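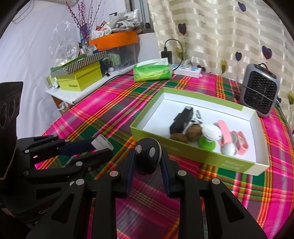

Two grippers, one tablecloth. Egg-shaped thing in the jaws.

Gripper maintenance again. Kaede Ishida asked how I look after the pair so here's the short version, typed fast before tea.

Pivots first. Wipe, then open and close each one by hand, slowly, listening. The left one had a click in it at the start of July -- one pivot screw had backed off a bit. Quarter turn, done. Don't overtighten or the fingers go stiff and you'll spend an evening wondering why.

Then the pads. Damp cloth, no solvent (learnt that in Tirorcombe, lost a good set). Mine are on 657 closes since the last swap, which I log in a notebook becuase the Gitum spreadsheet keeps eating my rows. I change them at 2,128. Might be too late, might be too early, no idea.

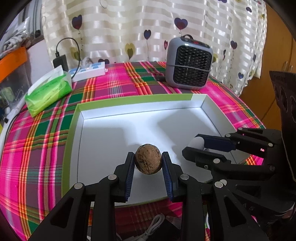 Walnut, low over the tray. Blue pads either side.

Walnuts are my favourite check after a pad clean. Rough shell, awkward shape, shows up a lopsided grip. 11 lifts each side, tray underneath. If it twists I go back to the screws and start agian.

Still to do -- new spare pads from Bovier, 39 quid with postage, ouch. And label the screw tin.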